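Londitz Desk Kit Review: Progress Report for the Tierney Small Offices Fund

Prepared by Wilma Maes
For Subbarao Chowdary
12/11/2025

Dear Subbarao,

Thank you for being so patient with us over this report. You asked in your last note for "a plain account of how the thing is getting along," and I have tried to write one, though you know by now that I am not a brief person and Marloes has already trimmed two pages off the end.

As you'll remember, the fund is paying for a proper review of the Londitz desk kit, the small robot arm with a wrist camera that Guleron sells to offices and training rooms. The question we agreed on in May was whether an ordinary office, with ordinary desks and no engineer down the hall, could get it working at light fetching and tidying jobs, and whether we should recommend it to the other offices in the Tierney group. We are a bit past the middle of the work now, and I feel comfortable telling you how it looks so far, with the understanding that I may change my mind on one or two points before the end.

Setting up

The kit arrived in good order and Kamonchanok Bunnag did the unpacking and the first assembly. The printed guide is friendly and has large drawings, and she got through the mounting section without calling anyone. The calibration section is another story. It sends you to a web page, which sends you to a different web page, and the second one was written for an earlier version of the software. She got there in the end with help from Tülin Aksoy at Guleron, who was very kind on the phone and stayed on the line well past her lunch hour. I have asked Tülin to pass along our notes on that section and she says a corrected guide is being drafted.

We decided early on to do the review at a working desk instead of clearing out a special table. Kamonchanok felt strongly about this and I have come around to her way of thinking. People buying the kit are going to put it next to the things they already own, and they want to know how it behaves there.

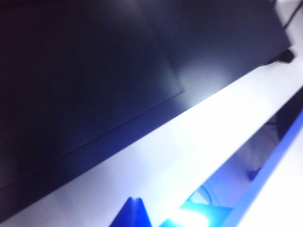 The wrist camera has given us more to talk about than any other part of the kit. Up close it does well on things that have a clear outline, and the arm lines itself up with them quickly. It has a harder time with bright surfaces. A white desk under office lighting can wash out, and when that happens the software either slows down or asks for help, depending on which setting you have chosen. We prefer the one that asks. Marloes spent the better part of a week adjusting the exposure by hand and wrote down the values that suited us, and I would like to see Guleron offer something similar as a menu choice, with a name a normal person would understand.

Dark objects are the other side of the same problem. Anything large, flat and nearly black can be read as a single shape, even when it is really one thing resting on another, so the arm is sometimes more cautious than it needs to be. I don't mind caution in a machine that works next to people's belongings, but it does make for a slow afternoon.

How the trials have gone

We have logged 405 attempts toward the 1,000 we promised you. That is a little behind the plan, mostly on account of the calibration trouble I described, and we have caught up a good deal since. The attempts are split among nine tasks, which Marloes drew up from a list of things our own staff said they'd be glad to have handed to them or put away. Seven of those tasks are going well enough that I would show them to a visitor without crossing my fingers. The other two involve soft items, a cloth and a padded envelope, and we are still arguing over whether the grip setting or our own instructions are at fault.

Kamonchanok keeps the log and she is stricter than I would be. If the arm gets the object to the right place but nudges something else along the way, she marks it as a partial, and I think you'll be grateful for that when you read the final figures.
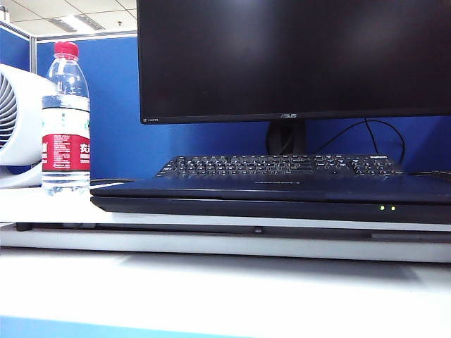
Choosing the desk layouts took longer than I had budgeted for, and I want to explain where those hours went. The Guleron guide assumes a flat, bare surface, and very few people have one. We wanted layouts that would be familiar to anyone in the Tierney offices, so we have been working with the usual equipment left in place: a keyboard sitting on top of a closed laptop under the monitor, a nearly full water bottle with a red cap standing just off the end of it, a fan over to the side. The raised shelf along the back of the desk is a good test too, as the kit needs to be told about a change in height and the setup screen for doing so is rather buried. Clear plastic deserves its own paragraph in the final report, and it will get one. Thin black cords will probably get two.

Support and service

I said I would be frank about the service contract. Guleron's phone support has been excellent whenever we reached a person, and the written support has been slow. We had one replacement part to order, a fingertip for the gripper, and it came through Dallon, their parts supplier, with a packing slip so confusing that our front office nearly sent it back. The part itself was fine and went on with a single screw. Dallon has given us a direct contact for future orders.

The yearly fee covers software updates and a remote check of the arm. It does not cover on-site visits, and I think smaller offices should hear that before they sign anything. Marloes is putting together a one-page sheet on costs that you are welcome to share as soon as it is ready.

What comes next

We will finish the remaining attempts on the current tasks, with extra time for the two soft ones. After that we want to hand the kit to somebody in the office who has never touched it, give them the corrected guide, and stay out of the room for as long as we can stand it. I already have a couple of people in mind and they have been very gracious about being asked.

Spending is in line with the budget you approved. The only change I'd like your blessing on is moving the unused travel money over to staff hours, so that Kamonchanok can carry on with the log at her present pace. A short reply by email would be plenty for our records.

Please do come by if you are in the building. The kit is much easier to understand when you have watched it work for a few minutes, and we would all enjoy the company.

With warm thanks,
Wilma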